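Home | Kits | Tutorials | Downloads | Contact

Print this page | E-mail this page

Teaching a two-arm station to sort pill bottles with the Fliltwood Zuko kit

Posted Saturday, August 4, 2018

The Zuko kit from Fliltwood is sold as a package for people who already have two small arms and want them to learn a table task from demonstrations. In the box you get the mounting plates, the cables, the recording software and a one-year license for the trainer, which is called Okabe. The arms are not included. I have used the kit since January, and this tutorial covers the task I get the most mail about: moving pill bottles into a bin.

I assume that your arms are already mounted and that both answer when you press "Find arms" in Okabe. If only one answers, open the network page and check that the port is 3333 for both sides. The printed manual gives a different port for the second arm, and this is a mistake in the manual.

Before you start

Put the bins in place first and fix them with tape if your table is smooth. Bins with straight walls are the best. I like two low ones, pushed together to make a row, so that either arm can reach its own side.

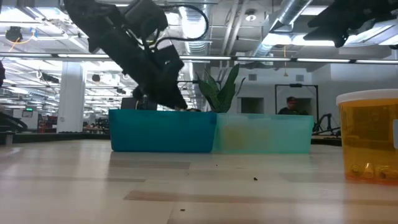 Leave enough height between the open fingers and the bin rim. In Okabe this value is called "travel height" and it comes set to 60 mm. For normal bins this is fine, but a tall bottle in the fingers hangs lower than the fingers themselves, so I raise it to 122 mm for this task. The movement becomes a little slower. I prefer this to a knocked bin.

Step 1. Set the bin position

Switch to the wrist view. Drive the arm by hand until you see the bin between the two fingers, and keep the fingers open. The bin may look tilted in this view, this is normal. Press "Save place" and do the same for the other arm. When you move a bin later, even by the width of a finger, you must save again — the software does not warn you. 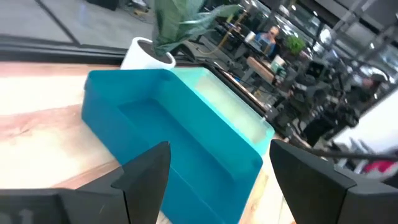 Step 2. Put out the bottles

Use bottles of different sizes from the beginning. My first try was with one size only, and the trained program closed the fingers always to the same width, which was useless for anything narrow. Mix tall and short, wide and slim, and if you can find a bottle in a paler tint, add it too. Put something inside, because an empty bottle tips over easily. Do not use real medicine that a person still needs.

Bottles may stand one behind another. In the beginning I kept them well apart, but then Okabe learned only the easy case.

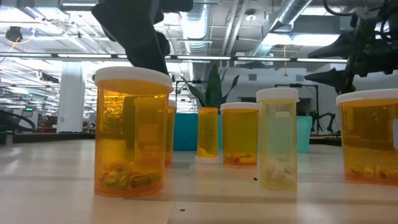

Step 3. Record

Press "Record", move one bottle into the bin, press "Stop". One bottle is one recording. Fliltwood recommends 287 recordings for a task with two arms. I reached a usable result with fewer, but the slim bottles were weak until I completed the full number.

Lower the bottle to the floor of the bin before you open the fingers. If you let go from above, the trainer will copy this habit faithfully. 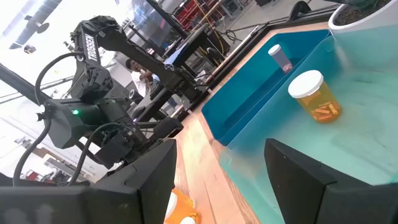 When the bin already has bottles in it, continue to record. These are valuable recordings, for the arm must find a free place and not push the neighbor. I make about half of mine this way.

Step 4. Train and test

Send the recordings to the trainer and leave it for the night. For the first test choose "Slow" and keep one hand near the stop button. If the fingers arrive too far to the left or right, repeat Step 1 before you blame the training.

What I think of the kit

The recording part is very good and easy to learn. The manual is weak. I tried also the Prustach kit, which has better cables but asks you to write the task file yourself. For a small lab without a programmer I would take the Zuko.

Print this page | E-mail this page

Back to Tutorials | Next: Changing the finger pads | Top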